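Friday night, late

Home from Simness at last, feet killing me, fish and chips eaten straight out of the paper. I said I'd write this up while it was fresh so I'm doing it in bed with the big light on.

So the fiddle is in. Grandad's fiddle is officially in a museum! I handed it over just after two and signed the form in both places, and then stood there like a lemon because I didn't know whether you're meant to shake hands or what. Arif Hidayat, who looks after the music things there, was lovely about it. He'd cleared a whole bench in the back room and had gloves on before I'd got the catches undone. I'd been carrying it round by the handle for years and once left it on the Barkenside bus, but I kept that to myself.

He went over every bit of it with a little torch. There's a label inside, which I knew, but I'd always read it as a maker's name and it's a repairer's. Clillmont, and then a street I couldn't make out. Arif thinks the top was taken off and put back at some point between the wars, and he showed me the line where the varnish changes colour near the chin end. I've looked at that fiddle all my life and never once seen it. He wouldn't guess who made it in the first place. I pushed a bit and he still wouldn't.

The case was what he really got excited about, funnily enough. It's homemade, Grandad's brother did it out of an old door, and the lining is from one of Nan's coats (green, worn through where the scroll sits). Mum always said it was her good winter coat and there was a row. I told Arif all that and he wrote it down, the row and everything. He said half of what comes in has no story with it at all, just a name and a date if they're lucky. I also gave him the dance cards from the Rahman Hall, the 4 that survived the damp, and the photo of the band on the back of the lorry. He asked who was who. I knew Grandad and the drummer and that was it. I should have asked Mum while I could.

He let me have a last go on it. I can't play, never could, I had six lessons and gave it up for netball. I did the first line of the one tune I know and it sounded like a gate. It made me cry a bit though, and I hadn't expected that. I went and had a look at the butter churns until I'd calmed down.

Had a proper wander after. They've moved the fishing things upstairs and put the wedding clothes where the nets used to be, and there's a whole wall of christening spoons now. The lighting's better. The labels are still too low, I was bent double reading about the lifeboat. Bought two tea towels and a postcard of the harbour for Jean.

And then who should be in the café but Stavros Ristić, who I haven't seen since he packed in the choir. He's gone very grey and it suits him. He gave them his father's accordion last February and he says he still goes in every few weeks to check it's all right, like visiting somebody in hospital. They've got it in the glass case by the stairs with the straps done up. He reckons they'll put the fiddle in next to it if there's room, and I said I'd like that very much – his dad and my grandad must have been at the same dances, they lived two streets apart. We worked out they'd both played the Rahman the winter the boiler went. He's going to look for a photo.

Got the ten past five back, which was late, and sat with my hands in my lap the whole way not knowing what to do with them. The hall cupboard's got a great big gap in it now. I keep thinking I've left something behind. 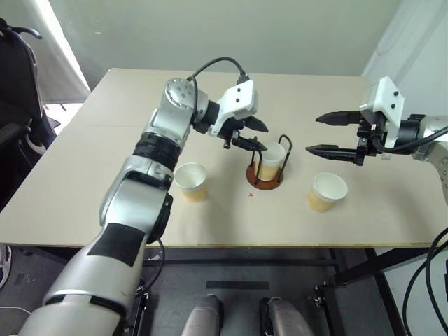

Must ring my cousin tomorrow before she hears it from anyone else. She never wanted the thing in the house, but she'll have something to say about it going, I know she will. I'll tell her there's going to be a card beside it with the family name on. Arif's sending me the wording to check and I want the bit about the coat left in.

6 comments
2 shares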